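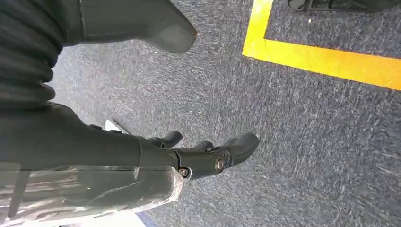

Three fingers or two? A week of hands at Harju

27 Jul 2020

The first thing you learn about a robot hand is how much time it spends doing nothing at all. It hangs at the end of the arm, fingers curled, while two people argue over a cable. Then someone presses a key, the fingers close on a bread roll, and everybody in the room leans forward at once.

I spent five days at Harju, a small workshop that tests grippers for firms who would like to buy one and can't decide which. It's carpeted, it used to be an accounts office, and it still has the coat hooks. Valtteri Saarinen runs the trials. Aatos Ojala writes the software that talks to the arms, and also, by his own account, most of the software that stops them talking to each other.

The job that week came from Stellen, which packs mixed boxes of household goods: sponges, jars, tea towels, batteries, light bulbs, the sort of order that has no two things the same shape. They wanted to know whether to fit their arms with the plain two-jaw gripper they already own, called the Stisar, or to move to a three-fingered hand named the Vulel. The Vulel costs a good deal more. It also looks marvellous, and Saarinen says this is a real problem when you're trying to run a fair test.

"People forgive a hand," he told me. "The Stisar drops a jar and they say it's rubbish. The Vulel drops a jar and they say, oh, it nearly had it!"

So the rules are strict. Each gripper gets the same 90 objects, laid out in the same order, and every object is tried three times. That makes 270 picks per gripper, less the three attempts lost when a light bulb broke on its first outing and there was no spare of the same size. So 267 counted picks each, scored only as held or not held. There are no marks for style.

What the fingers are good at

I'd expected the Vulel to walk it, and on soft things it did. Watching it pick up a folded tea towel is a joy. The fingers come down, bunch the cloth a little, and lift, and the towel comes up in a neat sort of tent. The Stisar can do it too, but only if it lands square on a fold, and if it comes down on a flat part it simply pats the towel and goes home with nothing.

Round things were the next surprise (to me, at least — Ojala just nodded). Oranges, tins lying on their sides, a rubber ball that had already rolled under the desk twice that morning: the three fingers settle around them and you can see the object shift into the middle of the grip as they close. Two flat jaws have to catch a ball dead on its widest part or it squirts out sideways. I chased it more than once. I was glad to be useful.

The broad pad on the largest finger does a lot of this work. Saarinen thinks its width matters more than the number of fingers, and he spent most of one lunch trying to persuade me of it with a sandwich. He'd like to see a two-finger hand with pads that size. I would too, now.

Where the plain one wins

Then came the batteries. Small, hard, lying flat on a tray, and the Vulel was hopeless with them. The curl that makes the fingers so good around an orange brings the tips in at an angle, and they skate over anything thin. The Stisar picked up battery after battery like a pair of sugar tongs. It was the same with pens, with a pack of cards, and with a ruler that the Vulel flicked clean off the tray.

Speed went the same way. Two jaws open, two jaws close, and the arm is off again. The hand wants a moment to settle, and Ojala's code waits for all the joints to stop moving before it will believe that anything has been caught. He tried shortening the wait on the Wednesday evening. The hand set off with a jar it didn't quite have, and he put the wait back.

There is also the matter of looking after it. A gripper like the Stisar has very little to come undone. A hand has joints, and joints have bolts, and bolts work themselves slack. Saarinen checks them each morning with the same short hex key, which he keeps on a loop of string around his neck. Two of the Vulel's needed a quarter turn on the third morning. A quarter turn doesn't sound like much, but the fingertip had been landing slightly wide since the afternoon before, and Ojala had lost an hour looking for the fault in his own work.

Seeing from the wrist

What I hadn't thought about at all was the camera. Both grippers were tried with a small one mounted at the wrist, looking along towards the fingers, and it changes what the machine can know. With the two-jaw gripper the view ahead is mostly clear. With the hand, there are fingers in the way, and at the moment you'd most like to see the object it has gone behind one of them.

Ojala showed me the pictures on his laptop, and after a while you start to read them as the arm must: black finger, carpet, a bit of yellow tape on the floor, and a corner of something white peeping out behind the knuckles. His fix is simple and I rather love it. The arm takes a good look from higher up, remembers where the thing was, and does the last part from memory. "Like finding the light switch at home," he said.

It works well enough on a still tray. If the object gets nudged on the way down, though, the hand closes very confidently on thin air. He is trying a second look halfway, from a little to one side, and the early runs were encouraging. He wouldn't let me print a number.

The result, more or less

Held or not held, the Vulel finished ahead over the week, thanks to all that cloth and fruit. But take the small flat things alone and the Stisar beat it easily, and Stellen packs a great many small flat things. Saarinen's report suggests they put the hand on one arm and keep the jaws on the others, sorting the goods between them before they reach the tray. He expects Stellen to grumble about the sorting. A longer trial, on Stellen's own floor and with their own boxes, is pencilled in for December.

On my last afternoon they let me choose an object. I picked a wet sponge, thinking I was being clever. The Vulel squeezed it, held it, and dripped all the way across the tray — a clean pick under the rules. Saarinen wrote it down in a separate column and went to find a cloth.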